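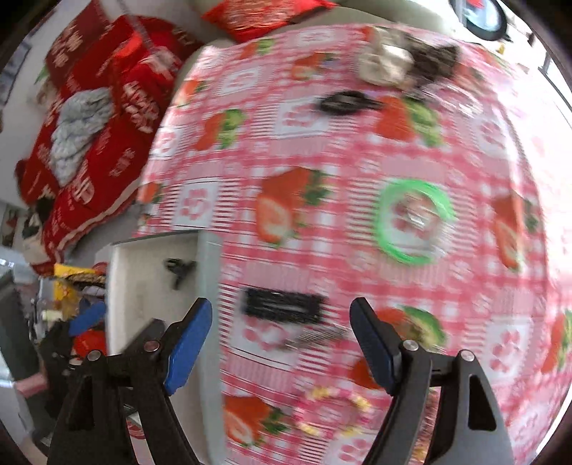
Photo: Tiago Coelho / Ridix

How do you look after a robot's fingers?

Have you ever tried to pick up a hair clip while wearing thick winter mittens? It's tricky! The clip slides away, or flips over, or ends up under the couch. Robots have the same trouble, so the part that does the grabbing needs a lot of care.

That part is called a gripper. The one in our photo has two black jaws, and each jaw has a blue pad on its inner face - a bright blue one on the left and a darker, navy one on the right. The pads are the bits that touch things, a bit like your fingertips.

Now look at where the jaws are. Between them and beyond them are hair clips, a beaded bracelet and a bright green ring, all on a tablecloth covered in strawberries and paw prints. Little things like these are brilliant for testing a gripper, because they are all such different shapes. A clip can be thin and flat. A scrunchie is bunchy. A bracelet can bend and flop about!

Meet the gripper doctor

Eduardo Cunha fixes grippers in the Ridix workshop. Every gripper there has its own number, and his favourite is number 61, which he has looked after since it was brand new. He keeps a notebook for it, and every time something is cleaned, tightened or swapped he writes it down. The notebook is nearly full, and a few of the pages have tea on them.

Here is what he does when number 61 comes in for a check-up.

Switch it off. This always comes first. Eduardo turns off the power and unplugs the gripper before his fingers go anywhere near the jaws. Motors can be strong, and a pinch really hurts!

Clean the pads. Dust and fluff make pads slippery. Eduardo wipes each one with a damp cloth and lets it dry. If you've ever had sticky tape go furry and stop sticking, you know the problem.

Look for wear. Pads get smooth after lots of grabbing, the same way the soles of your runners do. Number 61 gets new pads after every 1301 grabs. Why such a funny number? That's how many grabs the very first set managed before it dropped a marble, and Eduardo has stuck with it ever since.

Check the pins. Can you find the round silver pins on the jaws in the photo? There are two on each side, and one of them looks a little bit red. Pins hold the moving pieces of the jaw together, and those joined-up pieces are called a linkage. Your elbow does a similar job for your arm. Eduardo gives each jaw a gentle wiggle. If it rattles, a pin may be worn.

Line up the jaws. The two tips have to meet in the right spot. For this he closes the jaws very slowly on a strip of paper and tugs. If the paper slips out from one corner, the pads aren't sitting flat, so he loosens them and tries again. Sometimes it takes him all morning.

The practice run

After all that, the gripper has to show what it can do! It makes 200 practice grabs with things of different sizes and colours. Eduardo starts with the easy ones and saves the flattest clips for the end, and he is allowed to cheer.

Try it at home

Make your own gripper with two wooden rulers. Hold one in each hand and try to lift a hair clip from the table into a box. Then wrap a rubber band around the end of each ruler and have another go. Which way works better? Swap the clip for a pencil, a sock and a grape, and write down your favourite.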